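Hurnon Furniture Bank opens second warehouse in Wurell

WURELL – November 16, 2019 – The Hurnon Furniture Bank has opened a second warehouse on Gosselin Road in Wurell, giving the charity enough floor space to take in large household pieces year-round for the first time.

The furniture bank collects used tables, chairs, beds and dressers and passes them on free of charge to families setting up a new home. Clients are referred by shelters, settlement agencies and school social workers. In the 12 months ending in June, the charity furnished 400 homes in Hurnon, Wurell and the rural townships between them.

Until now, everything went through a single rented unit in Hurnon. When that unit filled up, usually in early fall when students and renters move, pickups had to be put on hold. Donors were asked to wait, and many of them took their furniture to the landfill instead.

"Dining tables were the hardest thing to say yes to," said Pylyp Tymoshchuk, executive director of the Hurnon Furniture Bank. "They take up a lot of room and they don't stack. They are also what families ask for most. People want somewhere to eat together and somewhere for the kids to do homework."

The Wurell building was formerly a flooring showroom. It has two loading doors, a heated storage area and a small repair shop where loose joints can be reglued and scratched tops sanded and refinished. Skikis Cartage, a local moving company, has agreed to provide two trucks and drivers for pickups on the Wurell side of the river through next June.

Items must be clean, structurally sound and free of pet damage. The charity accepts kitchen and dining tables, wooden or metal chairs, bed frames, dressers, bookcases, lamps and small desks. It can't accept cribs, sofa beds, pianos, glass tabletops or office cubicle panels. Mattresses are accepted at the Hurnon location only and are inspected before they are loaded.
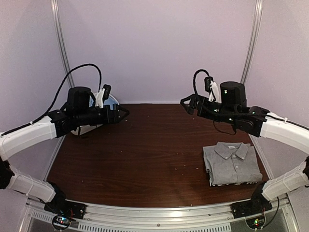
Solid wood pieces with surface wear are welcome. Water rings, faded colour and light scratches can be dealt with in the repair shop, but deep burns and split tops can't. Donors who aren't sure are asked to send a note with the measurements before booking a pickup.

Pickups within Wurell town limits are free. A fuel charge applies to rural addresses – the booking desk will confirm the amount by phone. Drop-offs at the Gosselin Road doors are by appointment.

About the Hurnon Furniture Bank

The Hurnon Furniture Bank is a registered charity that provides used furniture to households in need at no cost. It doesn't sell donated goods.

Media contact:
Pylyp Tymoshchuk
Executive Director, Hurnon Furniture Bank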